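The Bin at the End of the Table

Noreen Arain had loved the blocks since her very first morning at Durrani, when she was supposed to be filling in her parking form and instead stood there with her coat on, turning a red one over and over in her hand. It had such good corners! It sat in her palm like a piece of candy, and when she set it down on the table it made a small, confident click.

"You're going to be one of those," said Faisal Kiani, from behind his monitor.

"One of what?"

"Block people. We've got two kinds here. Block people and screen people."

She put the block back where she'd found it, and then (he saw her do it) turned it so that it lined up with the one beside it.

By May she had a drawer. In the drawer were the spares, the ones with a chipped edge, and a single block that had been dropped in somebody's tea and had dried a slightly different shade. She called that one Alimon, after the town where her grandmother used to live, where every front door was a color you couldn't find in a paint store. Faisal thought naming a block was going too far. He also knew exactly which one it was, and once, when it got mixed in with the others over a weekend, he fished it out on Monday and left it on her keyboard.

The building got quiet after six, and that was the best time. The heating ticked, the carpet swallowed up everybody's footsteps, and the long pale table looked warm under the lamps, like a kitchen table waiting for supper. Noreen would pull up the stool with the bad wheel and just look into the bin for a while before they started. Every evening it was different! A block leaning on its neighbor, a block flat on its face, a little gap that looked like an alley with the sun going down at one end of it.

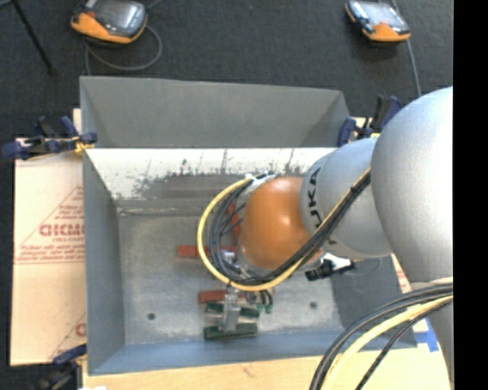

Red and green in the gray bin, with the orange wrist over the middle.

"It's a village," she told Faisal that night. "Look at it. The green ones are the houses with gardens."

"And the red ones?"

"Bakery. School. I haven't decided on the rest."

He rolled his chair over, bringing his sandwich with him, and leaned in until his glasses slid down his nose. She waited for him to say something about the schedule. They had four runs left to do, and the people from Celitz were coming in the morning with their clipboards and their very clean shoes.

"That one can't be the bakery," he said. "It's too far from everything. Who walks all the way out there for bread?"

"Somebody who really loves bread."

"Then it needs a road."

So they argued about the road, all through the first run and most of the second, while the arm went down into the village and came up again. Whenever a building left, they had to work out where its people had gone. The school moved twice. Faisal, who ate the same lunch every day and had never in his life admitted to liking a movie, invented a mayor. The mayor was named Brinov, and he was against the road for reasons he refused to make public.

"He owns the bakery," Noreen said.

"He does not own the bakery."

"He does, Faisal! He wants everyone to walk past his house to get there. He's lonely."

Faisal put down the sandwich. He thought about this for a good long time, longer than he had thought about anything on the Celitz list, and the heating ticked, and down the hall the elevator opened and closed for no one.

"All right," he said. "Then we put the road right past his door."

Noreen was already pulling open the drawer. She took out Alimon, wiped it on her sleeve, and held it up to the lamp so they could both see the color.

"His sister," she said. "She's coming to stay. Start the next one."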